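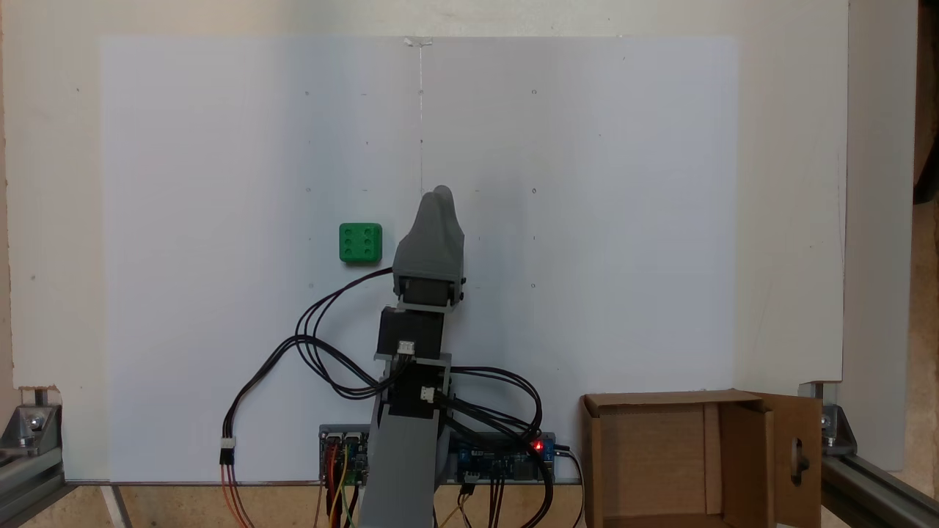 White board with the pencil marks, clear tape at top centre.

Keeping a pencil dot grid square on a large white board

Posted by Wakana Tamura, Sat 23 November

I am marking out rows of small pencil dots on a white sheet held on a larger cream panel. The spacing is meant to be 18 mm in both directions. I started from a vertical pencil line down from the top edge, near the centre, and worked outwards with a steel rule, moving the rule along each time I ran out of length.

Two problems. The spacing is good near the line but drifts as I go out, and by the last column I am out by enough to see. Also the sheet seems to move slightly when I lean on it. There is one piece of clear tape at the top.

I would like the dots to stay faint and I would prefer not to start again on a new sheet. Is there a better order of working, and is more tape the answer or should I glue it down?

Tools to hand: 200 mm steel rule, a Stanon set square, HB pencil, ordinary clear tape.

Fiifi Alhassan
4 people found this helpful

The drift comes from moving the rule. Each time you reposition it you add a small error, and the next position starts from that error. With a short rule on a wide sheet you are doing this several times per row.

Get a metre rule, or a straight strip of card at least as long as the sheet is wide. Mark the spacing along the strip once, with a sharp pencil, checking every mark against the same zero. Then:

Draw a faint horizontal line square to your vertical one. Check it by measuring both diagonals of a large rectangle on the two lines. If they match, it is square. A small set square is not reliable over that distance.

Lay the strip along the horizontal line, centre mark on the vertical, and transfer all the marks in one go. Repeat along the bottom of the sheet.

Do the same down the left and right sides.

Join opposite marks with the long edge and put the dots in along it, again from the strip. Do not draw the lines in.

If you need to keep the dots you have, lay the strip over them and see which columns are still true. Rub out from the first bad column outwards and leave the rest.

Use a 2H. HB smears under the rule, and the graphite gets carried along to the next row.

As for the tape, one piece at the top works as a hinge, so the sheet can swing. Tape all four corners, pulling diagonally, opposite corners in turn. I would not glue it. Water-based glue will cockle paper, and if the sheet stretches your spacing goes with it.

Ivone Rocha

Print it. Any drawing program will do a dot grid and a copy shop can run it on one sheet. Set the scale to 100 per cent and measure it when you collect it — mine came back slightly small the first time.

Setsuko Iwasaki

Agree with Fiifi on the strip. One addition: mark every second interval first (36 mm in your case), check those, then fill in the halves. Fewer marks to correct if the first pass is wrong.

Low-tack masking tape is easier to lift than clear tape if the sheet has to come off later. Trulo do a narrow one. Old clear tape goes yellow and takes the surface of the paper with it.

Wakana Tamura

Thanks. The diagonals did not match, so the horizontal was off as well. I have retaped the corners and ordered a 2H. Good up to the fifth column either side of the line, so I will rub out from there.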